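From: Luzius Thaler
To: rarkar-teleop list
Date: 4/15/19
Subject: Re: bimanual bag task, operator notes

Skye Farquharson wrote:
> We are at 135 demonstrations at Wotesdale and the policy still
> closes one gripper well before the other. Do you let operators
> lead with either hand, or do you fix it? Also, are you logging
> leader joint positions or follower positions as the action?

Skye,

Leader positions as the action, follower positions as the observation. If you log the follower for both, the squeeze on the bag is lost. The follower stops at the film while the leader keeps closing, and that difference is your grip command.

On hand order: we fix it. Left closes first, right follows, then both lift. In January we let operators choose, and Leonie ended up throwing out 37 episodes. Both arms should have hold of the bag before it clears the basket.
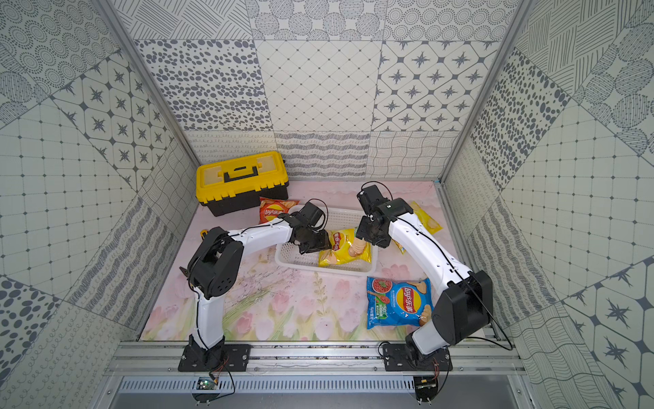
Two-arm grasp on the yellow bag, white basket underneath.

Other settings we use now:

- 200 episodes per bag color before retraining
- the other bags stay on the mat as distractors, moved between episodes
- grippers start open, above the basket, same leader pose every time
- an episode ends when the operator hits the pedal, never on a timer

The start pose matters more than I expected. Rostislav compared first-step actions across operators and most of the spread came from people starting to move before the leaders had synced. We now hold for a second and trim it afterward.
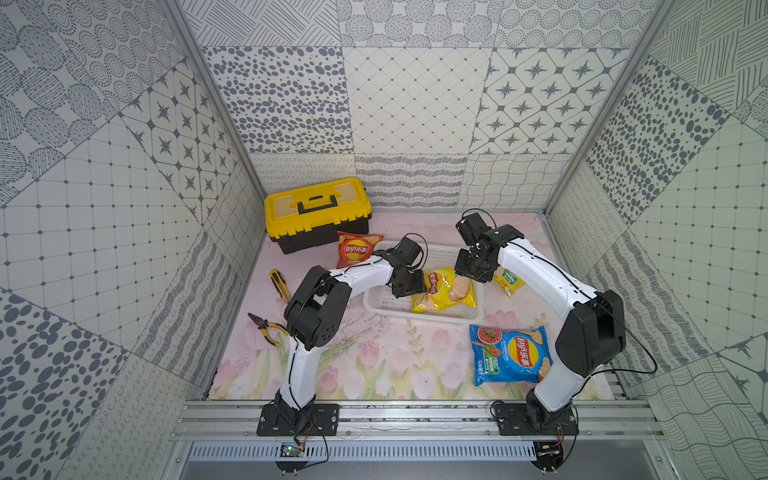

Trimming is done by the Fostitier script, which cuts on leader velocity. Check the threshold before you run it on slow operators, as it will eat the approach. Gregor has a patched version that keeps a fixed margin, and I can ask him to push it.

I would not add more data yet. Replay ten of your 135 open loop and plot both gripper channels. If the lag differs between left and right, look at the bus timing first.

Luzius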